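Gripper Comparison Bench: Frequently Asked Questions
Tanier Automation, simulation and wrist-view trials 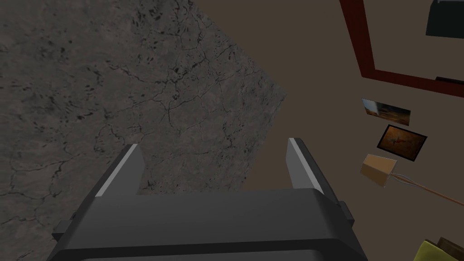 Which grippers are covered by the comparison?

Two parallel-jaw models: the Nindance and the Kiani. Both are run on the same simulated arm with the same controller gains. Suction and three-finger hands are outside the scope of this round.

Why is the wrist view rendered from behind the gripper body?

The virtual camera sits where the bracket on our physical arm puts it. Moving it forward gives a cleaner view of the workspace but produces images the real camera can't match. Policies trained on the forward view lost accuracy when transferred, so we went back to the bracket position.

Does the housing block too much of the view?

It hides the near part of the surface. The fingertips and the gap between them stay visible when the jaws are open, and the grasp controller uses that region. If your task needs the area under the housing, add a fixed overhead camera.

Why are the surfaces and loose items so varied?

Textures and clutter are randomized per episode. A cracked stone finish beside a plain brown one gives the segmentation stage a hard boundary to deal with under the open fingers. Thin cables and flat pictures are kept in the clutter pool as distractors – they are never grasp targets.

How many trials are run per gripper?

Each configuration gets 69 episodes, with 16 held back for checking the controller after tuning. Seeds are shared between the two grippers so that layouts match.

What counts as a successful grasp?

The object must be lifted clear and held for two seconds without slip above the threshold in the config file. A grasp that touches a distractor first is logged separately and left out of the success rate.

Can I use my own finger geometry?

Yes. Supply a collision mesh and a visual mesh in metres, with the origin at the jaw centre. Keep the collision mesh convex – concave fingers cause contact jitter at the default time step.

Do the results hold on hardware?

Ranking between grippers has held in our bench checks. Absolute success rates have not, mainly on soft objects. Treat simulated rates as relative figures only.

Where are the logs?

In the Tosbridge archive, under the December release. Controller logs and wrist images are stored separately and joined by episode number.

Last updated 14 Feb 2019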